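Chapter 4
Holding and Handing Over

When we take a cup from a shelf, we do not think much about our fingers. They find a place on the cup, they press a little, and the cup comes with us. In this chapter we will look more slowly at this everyday action. We begin with the shape of the thing which is held, and we come later to the weight and the surface.

A flat box is easy to describe. It has sides which are parallel, and the fingers can press from two directions. A curved object is more difficult. The surface turns away under the finger, so the direction of the push is different at each point. If the object has a rim, the rim gives a second possibility – one can hold the edge and leave the body free.
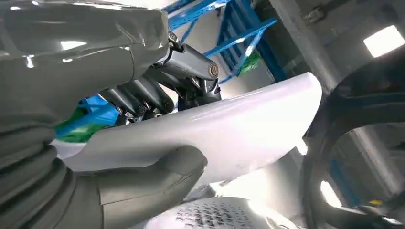
Figure 4.1 A curved white object held at two places: gray thumb against the underside, dark metal fingers at the upper edge.

The two places in Figure 4.1 are not equal. A contact on the underside can carry weight directly. A contact at the edge can stop the object from tipping, but it has less surface to work with. We will call the first one a supporting contact and the second one a guiding contact. The same contact can change its role when the object is turned, and the student should keep this in mind in Section 4.2.

Handing over is a special case. For a short time the object has two holders, and each of them must know how much the other one is carrying. If the giver lets go too early, the object falls. If he lets go too late, the two holders pull against each other.

Before you read further, take a bowl from your kitchen and pass it slowly to another person. Write down which finger left the bowl last – you will need this note for Exercise 3.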